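3.2 Shelf furniture and book condition

The second set of observations concerns small domestic shelving, that is, units with short compartments divided by thin boards and used for a mixed stock of paperbacks and thicker volumes. Furniture of this type is seldom treated in the storage literature, which deals mainly with steel library shelving and with archival boxes. In homes and classrooms, however, most books are kept in units of this kind, and the way they stand there affects how long the covers last.

We distinguish three resting positions: upright, leaning, and flat. A book is upright when its spine is vertical and it is held by a neighbor or by a divider. It is leaning when one lower edge carries the weight and an upper corner touches the board beside it. Flat books rest on a cover. The positions were recorded per compartment, and a compartment could hold more than one of them. 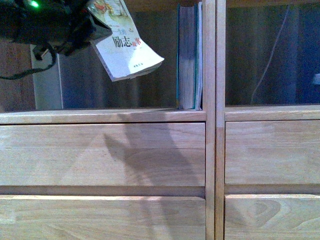
Thin paperbacks are the weak point in any such arrangement. A cover that has taken a bend near its lower edge does not return to plane when the book is put back, and the bent part tends to catch on the shelf surface at the next insertion. The worn copy of a Chinese story collection in Figure 4, with 励志故事 in the title, shows this form of damage: the cover is slightly bent and curls at the bottom. Thicker volumes placed close to a central divider stand well by comparison. They were sometimes shelved with the page edges outward, which hides the title and makes a book harder to find again, but we found no link between this habit and cover wear.

Wear was scored on the Pangilinan scale, which runs from 0 (as new) to 8 (cover detached). Bends, curls, and faded printing were scored separately and the highest value was kept. Faded artwork alone was never given more than 2, as it depends on light and handling more than on the shelf. The full sample consisted of 400 books in 50 units. Units from two makers, Stikero and Vunora, were included, along with a number of unmarked pieces.

Compartment width had a clearer effect than depth. In wide compartments with few books, the remaining volumes lean, and the load on the lower corner rises with the angle. In narrow compartments the books support each other, although removal then requires more force at the head of the spine. A middle course – narrow compartments, not completely filled – gave the lowest scores. 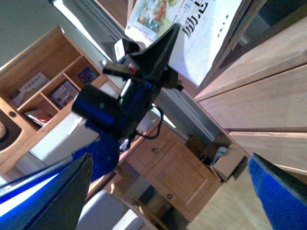

Mixed use within one unit was the normal case. Leaning books occurred next to compartments in which a paperback stood without trouble, and flat books were found mostly in lower compartments. Flat storage is harmless for a single volume. When further books are stacked on top, the lowest one is pulled out from under the load and its cover is dragged across the board – a motion that accounts for many of the scuffs in our sample.

Board finish was tested on a separate panel of light wood. A strip of Miteline film was applied to half of the surface, and a paperback was drawn across each half 700 times under constant load. The film reduced scuffing on coated covers and made no difference on uncoated ones. It also lowered friction enough that leaning books slid further down during the October round of checks, so we do not recommend it for wide compartments unless a bookend is used.

Curved top edges and other decorative parts were excluded from the width and depth measurements. Their influence on access to the upper compartments is taken up in Section 3.3.

Figure 4. Paperbacks and light wooden shelf furniture, with books in leaning and flat positions.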